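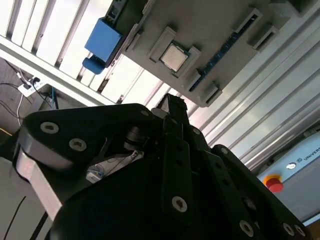
Gripper trial catch-up, Saturday, 10.30

Present: Mavis Kincaid (chair), the two Allgate people on the phone, and me with the notes as usual.

1. Last time's actions
Mavis has chased Kwok about the spare finger plates – they're in the post, apparently. I still haven't written up the May runs. Sorry! Carried over.

2. Umon or Gritik
Most of the morning went on this. Both grippers have now had the same 400 picks with the processor chip, lifting it out of the grey holder and putting it back. I like the Umon, I'll admit it (it's so much easier to set up), but Mavis thinks the Gritik copes better when the part sits a touch skew. Allgate asked whether we'd used the same closing force on both. We had for the chip, not for the memory slot, so those numbers are coming out.

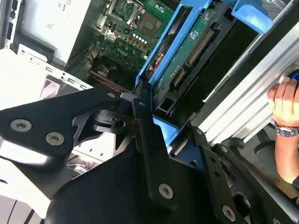
Page last changed: Saturday, 16:12 by MK (revision 535, previous 534)

3. Working inside the PC case
Much tighter than the fixture, as you'd expect. The wide finger plates hide a good bit of the Dell board from the wrist camera, and we talked for ages about a second camera up on the rail. Mavis is keen, I'm worried about more cables. Agreed to try it for 3 sessions and then argue again.

4. Actions
Me: May write-up, and rerun the memory slot at equal force.
Mavis: borrow a camera bracket from Kwok.
Allgate: send us their controller settings.

Finished just before lunch.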